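Uvport Helpdesk > Bench cells > Lucero
Ticket: Gripper stops short when opening, then faults on the packet pick
Opened by: Delia Echeverría
Assigned to: Baltasar Espinoza
Status: Monitoring
Date opened: March 4, 2026

Delia Echeverría wrote:

Hello Baltasar, and sorry to land this on you when you've only just finished with the Plindness cell! Lucero has started being awkward again. When I send it the open command it goes most of the way and then stops, and the controller reports 84 where it used to report 100. It doesn't complain straight away. The fault only comes up when it goes down for a packet and the program checks the opening first, so for a while I was blaming the packets (they are crinkly things and they do catch the light).

So far I have restarted the controller, re-homed the gripper twice and swapped the wrist cable for the spare in the drawer. No change from any of it. The close command seems fine, it reaches nought every time and the grip feels as firm as ever. I haven't touched the screws as I remember what Joyce said last time.

Baltasar Espinoza wrote:

Hello Delia, no need to be sorry at all, and thank you for leaving the screws be. The fact that it closes properly is a great help. If the motor or the gearing were worn I'd expect trouble at both ends of the travel, so my first thought is the open limit in the settings, and my second is something rubbing on the left side.

Could you do these for me when you have a quiet moment?

Put the arm in the wrist-down pose over the bench, send a full open, and save a view from the wrist camera. Keep the packet tray well over to one side.
Then power the gripper off and move the jaws apart by hand, gently, and tell me whether they go further than they did under power.
Lastly, open the gripper page and read me the number next to "open limit".

Delia Echeverría wrote:

Done all that. The view from the wrist is below, taken after the full open command with the reading at 84. 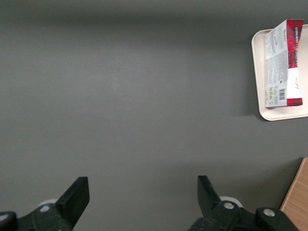

Wrist camera, gripper open, packet tray at upper right.

By hand, with the power off, the jaws do go a little further, and they move smoothly with no gritty feeling on either side. I did it several times to be sure, and once more with Oriana Saavedra watching in case I was imagining it. The open limit on the page says 84. I feel rather silly now, as I must have looked at that page a dozen times this morning and only ever read the top half of it!

Baltasar Espinoza wrote:

Please don't feel silly, that page is laid out dreadfully and I've walked past the same line myself. Thank you for the picture too. The space between the two jaw tips is clear and I can't see anything sitting in the way there. One view from above can't tell me much about the underside of the housings, so I'm glad you did the hand test as well.

I think the limit was carried over when the settings were copied across from Grernholm. Their gripper has the longer jaws and really does need stopping early. Please set the limit back to 100, save, and then turn the power off and on, as the saved value is only read at start-up. After that, run the opening check on its own a few times with the tray off the bench before you go back to packets.

One more thing while you're on that page: the force value ought to be 2. If it says anything else, leave it alone and let me know.

Delia Echeverría wrote:

Limit changed and saved, power cycled, and the reading now comes back as 100. The force was already 2. I ran the opening check on its own all through my tea, then put the tray back and let it pick packets, and it got to pick 115 before I stopped it for the afternoon. No faults.

Citlali Solís has the cell tomorrow morning, so I've copied her in and stuck a note on the controller.

Joyce Rashidi wrote:

Lovely work, both of you. Baltasar, please could you take the gripper page out of the Grernholm settings file before anybody copies it again? I'd like this ticket kept open until Citlali has had her turn.

Baltasar Espinoza wrote:

Will do, Joyce. Status changed to Monitoring. Citlali, if the opening reads anything under 100, please stop the cell and add a line here with the number.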